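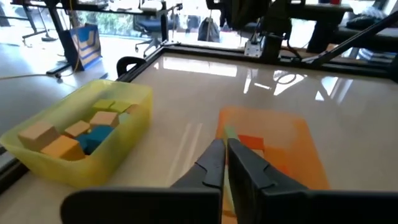
A gripper holds a pale green block beside a bin of mixed blocks and an orange tray.

Prellar to spread robot arm purchase over two budgets

NULTVILLE, Tuesday, March 11, 2025 - Prellar will buy its next robot arms in two rounds instead of one, the company said, with the second order held until October.

Operations manager Nuria Belay said the first order covers four arms with grippers for the sorting benches at the Kassa building. Six more would follow if the first set meets its targets, for a total of 10.

The company set aside $2,543 per bench for frames, wiring and spare gripper fingers. Arms are budgeted separately, and Belay declined to give a unit price while bids are open.

"Fingers wear out faster than anything else we buy," she said. "Last year we left them out of the plan and paid rush shipping."

Staff tested grippers on block sorting for 103 hours before writing the bid request. Bijan Vahidi, who wrote it, said bidders must quote a service contract and state delivery times for replacement parts.

Two suppliers have replied so far, including Irard. Bids close at the end of the month.

138 shares | 10 comments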